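The Counting House at Molo (novel)

From the reader's guide to small-press fiction. Entry last revised February 2015.

The Counting House at Molo is a novel by Ravinder Doucette, published by Lavora in paperback at 167 pages. It's a comic family story with a sad streak in it, set in a harbor town called Molo where the fish left years ago and the paperwork stayed behind. I've been looking after this entry for a while now, and I should say up front that I love the book (I've read it more times than is good for me), so the section on criticism further down was hard to write. I did try to be fair!

Plot

The story belongs to the Leclerc family, who run the counting house of the title. It used to be where the boat crews came to be paid. By the time the novel opens there are no crews, but old Mr. Leclerc still unlocks the door every morning, sharpens his pencils and adds up columns left over from his own father's day. His daughter Odile has come home for what she keeps calling a short stay. She has a half-finished law degree, a suitcase she won't unpack and a plan to sell the building to a developer from Trendville, the resort town up the coast that everybody in Molo pretends to look down on.

The trouble starts when Odile finds a mistake in the ledgers. It's a small one, a sum carried over wrong, and it has been copied forward ever since. If you fix it, the family owes money to half the town. If you leave it alone, the sale can go ahead. She spends most of the middle of the book walking around with this knowledge, being unusually nice to people, and the chapter where she brings a pie to the widow next door and can't get herself out of the kitchen again is one of the funniest things I know.

I won't give away the last part, except to say that the developer turns out to have a grandmother in Molo, and that the pencils matter. Readers who want the ending spelled out will find it discussed on the talk page, where people have been arguing over it with a lot of energy.

Characters

Mr. Leclerc never gets a first name. Odile calls him Papa, the town calls him Mister, and the narrator goes along with the town. He says very little, and a good half of what he does say is numbers.

Odile Leclerc tells the story, mostly in the past tense, with a few slips into the present when she's angry. I missed those slips completely on my first reading and now they're the thing I look forward to.

Bastien Leclerc is the younger brother. He sells raffle tickets for a raffle that never gets drawn. The top prize keeps changing over the course of the book, from a bicycle to a boat motor to a week in Trendville, and I'm pretty sure the boat motor is already broken when he puts it up.

The developer is known only by his car, a long green one that can't make the turn onto the harbor street and has to be parked by the church.

Structure and style

The book has 16 chapters, each headed with a sum. Some of the sums are right and some are wrong, and there's been plenty of talk among readers over whether the wrong ones line up with the chapters where Odile is lying. I went through with a pencil myself one July and came out thinking they mostly do, with chapter five as the big exception. Somebody who does this properly may want to check me on that.

Doucette writes short sentences when people are talking and very long ones when they're looking at things. There's a description of the counting house stairs that runs over two pages without a period, and you come out at the top of it a bit winded, same as Odile. The jokes are dry and tend to arrive late. The town itself is drawn in scraps, so you'll know exactly how the bakery smells and still have no idea which side of the water it's on. There's no map. I've tried to draw one and the church ended up in the harbor.

Publication

Lavora brought the novel out as part of its line of short fiction, with plain covers and a slightly narrow page that makes it easy to hold on a bus. The first printing had a dropped line at the foot of page 10, right in the middle of Bastien's raffle speech, and it was put back in the second. Copies with the missing line aren't worth anything extra as far as I can tell, but people do like to mention that they've got one (I've got one). 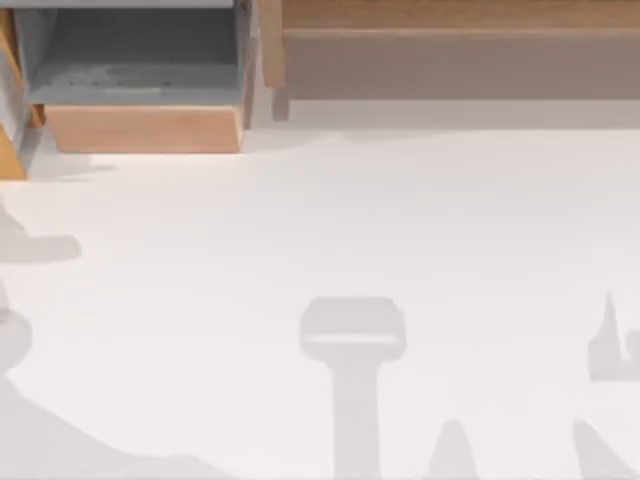
White surface with a wooden cabinet and bench-like structure at its far edge. Computer rendering.

Reception

The book was a slow mover. Early notices were friendly and short, and the word "gentle" came up a lot, which Doucette is said to have disliked. Readers who didn't get on with it usually complain that the debt plot takes too long to show up, and that Odile is hard to like before the pie chapter. I can see the first point. The opening does hang around the pencils for quite some time. On the second I just disagree, but I'll leave it there.

A more serious complaint has to do with the townspeople, who can come across as a chorus of lovable oddballs. The widow next door gets a real inner life, and so does the baker for a page or two, but the men at the harbor wall are there to say something salty and then stop. It's a fair criticism, and a sharper book might have sent Odile over to talk to them.

Related works

Doucette has published one other book of fiction, the story collection Room for the Year 2099, which shares nothing with the novel apart from a green car that goes by in the title story. Whether it's the same car is anybody's guess. Mine is that it is, and that it's still looking for somewhere to park.

See also

Family sagas, short
Harbor towns in fiction
Novels with unreliable arithmetic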